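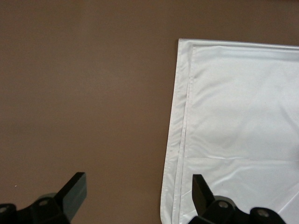
**What is Brasta launching in Brodham?**

A bed linen rental service for small vacation rentals, the kind with one or two bedrooms and an owner who does the washing at home.

**FOR IMMEDIATE RELEASE**
Brodham, 2026-10-13

# Brasta opens linen rental to small hosts in Brodham

Hi, I'm Kylie Pryor, I run Brasta, and I've been wanting to write this one since April! We've been renting sheets, pillowcases and towels to inns for years, and the question I get most at the counter comes from people with a single cottage or a room over the garage: can I get in on this? Up to now I've had to turn them away (our smallest order was 70 sets, and who has 70 beds in a garage). Starting this month, the smallest order is 2 sets. You read that right.

We'll be handing them out from our new pickup counter on Kpodo Street, next door to the hardware store, with the entrance on the parking lot side. Bring your used linen in the same bag it went out in, drop it on the left, pick up your clean bag on the right. You don't have to sort anything and you don't have to wash anything. Please do check the beds for phone chargers, though. We have a whole drawer of them.

## What's in a set

One set covers one bed for one guest stay:

- fitted sheet
- flat sheet
- pillowcases, two for a twin and four for anything bigger
- bath towels and hand towels

Duvet covers are extra for now. I'd love to include them, but they take forever to press and I'd sooner start with what we can do well. Colors are white and white. Hosts ask me about gray all the time, and I get it, but white can be bleached and gray can't, and makeup comes off on everything.

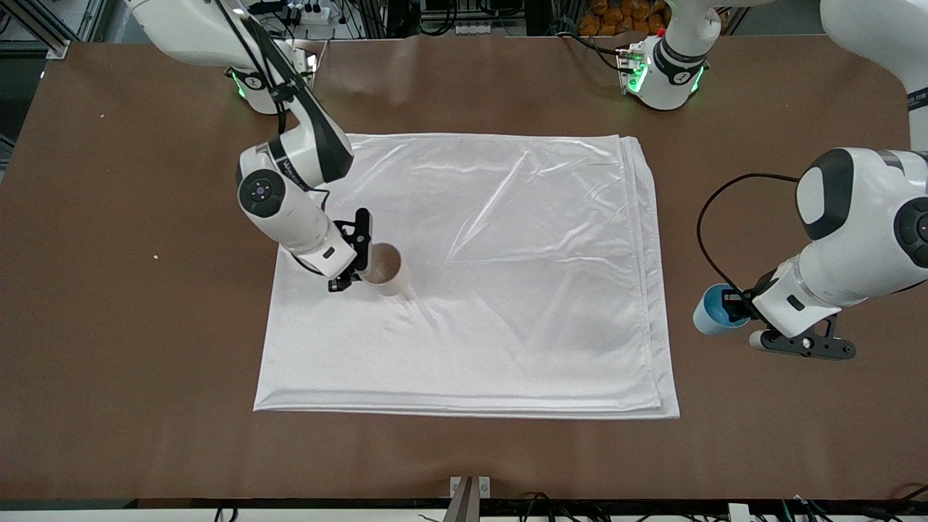
*Reading time: 5 minutes*

## How ordering works

Our order book is called Jason. It started out as a label on a spreadsheet and the name stuck, so now it's on the website too, and you'll see "Your Jason order is ready" in your messages. Pick your bed sizes, pick your changeover dates, and that's pretty much it. If a guest cancels, you can move the order to another date up until noon the day before. After that it's already bagged and I can't really un-bag it for you, sorry!

There's no contract. Hosts who want a standing order can have one, and hosts who only rent during fishing season can disappear for the winter and come back with the same account. A deposit is taken on the first order and returned when you close the account and the last bag comes home.

## Stains, rips and the lost pillowcase

I'm putting this in a press release because it's what people really want to know. Ordinary stains are on us. Coffee, wine, sunscreen, whatever the kids were eating, all of it goes in the wash and most of it comes out. Rips and burns are charged at the replacement price, which is printed on the tag inside the bag. A missing pillowcase gets a friendly reminder first, and we only charge for it if it hasn't turned up by your next order. They nearly always turn up (look inside the duvet cover).

Retired sheets won't go in the trash, either. The good parts get cut down for cleaning cloths, and the softest ones are set aside for the animal shelter.

## Why now

We put in a second washer line over the summer, and it gave us room for 425 more sets a week. I could have filled that with one big hotel. Maybe that would have been the easier call! But I grew up in Brodham, my mother rented out our back bedroom every summer, and I remember the sheets hanging over every door in the house when it rained. I'd like other families to have their doors back.

## Come and feel the sheets

The Kpodo Street counter is open for a look around all this month, with sample sets in every size. Rub them, fold them, hold them up to the light, ask me about thread count and I'll talk your ear off. Hosts who sign up at the counter get their first delivery bag free.

**Press contact:** Kylie Pryor, Brasta, Kpodo Street, Brodham. Reporters are welcome to stop by the counter, and I'm happy to talk by phone in the afternoons once the morning bags have gone out.

###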